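Consular registration rules to change in July, honorary consul says

Residents of Prudholm who hold foreign passports will have to follow a new procedure for consular registration from July, and most of them have not yet filed the papers they need. According to Bahman Kiani, who has handled consular affairs at the Vutanley mission for six years, the change is administrative and does not affect anyone's right to live or work in the district.

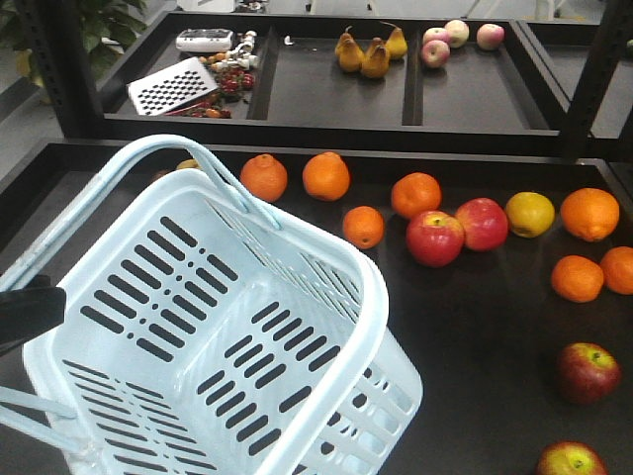 Nayeli Cervantes

The mission at Vutanley covers three districts and has 395 registered nationals on its books. Kiani said the true number of people entitled to its services was higher, but declined to give an estimate. "Registration is voluntary," he said. "I can only speak for the people who have signed the book. I don't know how many have moved away without telling us, and I don't know how many arrived and never came in."

Under the present system, a person registers once and stays on the list until the mission is told otherwise. Under the new one, each entry lapses after five years unless it is renewed. Renewal requires a valid passport, proof of address and a signed form. The form can be mailed. First registrations must still be made in person.

Kiani said the old list had caused practical problems. During the floods in the Rinside valley, the mission tried to reach every household it had on file in the area. Of the first 70 telephone numbers called, 20 were out of service. "We spent two days on numbers that led nowhere," he said. "Two people had left the country. One had died, and we were not aware of it. That is a poor basis for an emergency plan."

Asked whether registration data would be passed to the host government, Kiani said it would not. The list is held by the mission and is covered by the inviolability of consular archives. Local authorities may ask the mission to confirm that a named person is a national, and the mission may answer yes or no. It does not hand over addresses. "That question comes up at every public meeting," he said. "The answer has been the same each time."

The fee schedule has drawn more complaints than the renewal rule itself. Registration remains free, but certified copies, which used to be issued without charge to registered nationals, will now carry the standard fee. Kiani said the mission had no say in the matter. The schedule is set in the capital and applies to every post. He has written to the ministry asking for an exemption for pensioners and has not had a reply.
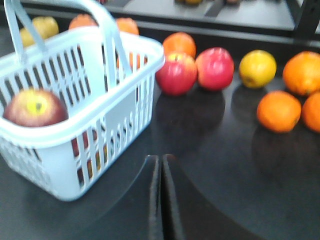

Trade certificates are the other part of the mission's work, and the part that takes up most of Kiani's week. A certificate of origin has to be legalized before some kinds of produce can clear customs, and the mission is the only office in the region that can do it. Small exporters, including the Joshi growers' association, have asked for a faster service. Kiani said the difficulty was in the descriptions. An apple with deep red skin that goes yellow-green at the stem may be sold under one name by the grower and another by the importer, and if the names on the invoice and the certificate differ, the papers go back. He advised exporters to copy the wording of the invoice exactly, including spelling errors, and to correct both documents together if a correction is needed.

The mission handled 200 such certificates last year. The target for turnaround is three working days. Kiani said the office met it in most cases, with delays when the second signatory was traveling.

On staffing, he was brief. The mission has two full-time employees and a part-time clerk. A request for a third full-time post was turned down in the last budget. "We will process renewals in the order they come in," he said. "If everyone waits until the final week, there will be a line. I can't change that with the staff I have."

He also rejected a suggestion that the mission might close. A review of small posts is under way at the ministry, and Vutanley is included in it, as are all posts with fewer than five employees. No date has been set for the findings. Kiani said he had supplied the figures requested and had heard nothing further.

Renewal forms are available at the mission's front desk and at the public library in Prudholm. Entries older than five years will be removed in stages, beginning with the oldest. People whose entries are removed may register again at any time.

Published 2019-06-02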